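The Second Life of a Steel Bin

Sheet metal has a way of keeping records. A bin that has stood in a workroom for several years will show, on its floor and along its walls, a fair account of what has been dropped into it, dragged across it and lifted out again. The Lonura workshop, which occupies the ground floor of a former seed warehouse, owns a good many such bins, and in the past year it has given them more thought than most institutions give to their storage.

The review began as a matter of housekeeping. When Lonura took over the stock of the Rasico furniture works, it received 202 metal containers of every shape along with the benches and hand tools it had expected. Some were drawers without cabinets. Others were deep trays with sloping sides, built for parts that had to be reached from above. The workshop's first plan was to sell the greater part for scrap, and a price had been agreed before the staff asked for time to look through them.

What they found persuaded them to keep 325 dollars' worth of scrap value on the premises. The open-topped bins in particular proved well suited to the small, heavy, awkward items that collect wherever things are made: blocks, rods, offcuts and ends of bar. A cardboard box gives way under such a load within a season. A plastic crate lasts longer but tends to bow. A folded steel bin holds its shape, and its flared walls leave room for a hand to come in at an angle.

Color has become part of the arrangement. Under the scheme adopted by the workshop, pieces are grouped by form, and each form keeps to one or two strong colors that stand out against bare gray metal. The practice came from Vaneo, the toy and model maker that shares the building's loading dock, where painted parts had long been sorted by eye. Lonura's staff report that a green block or a red rod can be picked out from across the room, even in poor winter light. 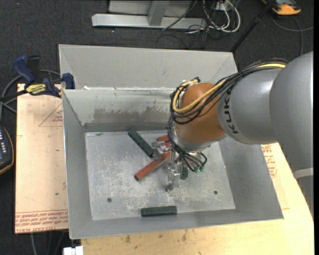

Green blocks and a reddish-orange rod on the scuffed floor of an open-topped gray metal bin.

The condition of the metal was the subject of some debate. A number of the bins are heavily marked, with pale scratches over the floor and worn streaks on the walls, and an early proposal called for stripping and repainting them all. The quotation received was 3938 dollars. The workshop declined it and adopted a modest routine instead. Each bin is emptied, brushed out and wiped with a barely damp cloth. Rims and corners are felt with a gloved hand, and any burr is taken down with a fine file. Fasteners are tightened where they have worked free. Surface marks are left alone.

There were objections. Visitors to the open house last November remarked that the bins looked neglected beside the newly finished benches, and the workshop's own printed guide concedes that the point has merit. It also observes that fresh paint on a bin floor chips at the first heavy load, and that chips of paint find their way into everything.

Placement received equal attention. The heaviest containers stand at bench height, where they can be used without stooping. Those holding long pieces are set with their broad side toward the user, so that a rod lying at a slant can be taken by its middle. No bin is filled above half its depth. The guide is firm on this last rule, which was adopted from the Mwaipopo training rooms, where overfilled trays had been a common cause of pinched fingers.

Households with a garage or hobby room may find the same approach useful. Secondhand metal bins are often sold at factory clearances for very little, and a scratched one will serve as well as a clean one. Buyers should check that the base sits flat, that the seams are closed and that the rim has no sharp folds. A felt pad beneath the bin will protect a wooden tabletop from scoring.

Lonura has printed 500 copies of its guide to storing workshop parts. Copies may be collected from the front desk during regular opening hours, and the remaining surplus drawers are available on request to schools and repair groups that can arrange their own transport.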